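Leif Strand
October 15, 2019

Thread on the Dillcombe rainfall record, as a few people have asked why I keep going on about it.
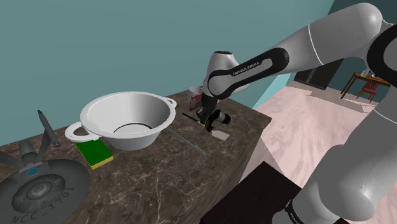

The gauge at Dillcombe was read by hand every morning for 63 years. In May 2000 it was moved from the old vicarage lawn to the roof of the pumping station at Oltton.

Oltton is on the other side of the hill. It's windier up there, and a gauge on a windy roof catches less rain than one on a sheltered lawn. Any weather observer will tell you that.

The published series joins the two sites together as one line, and the line drops at the move. The council's drought plan calls this "a marked drying trend".

I asked for the overlap readings. There are 26 days when both gauges were running. On the wettest of them the roof caught about 70 per cent of what the lawn did.

Wutside had a similar move and there they adjusted for it. The note is at the back of their yearbook. Dillcombe has no note at all.

I'm not saying the valley hasn't got drier. It may have. I'm saying this record can't show it either way until somebody corrects for the move.

Amundsen's reply to my letter was that the difference is "within expected variation". He didn't say what variation was expected. I've written again.

Scans of the old daily sheets go up next, starting with the vicarage years. The handwriting is bad in places.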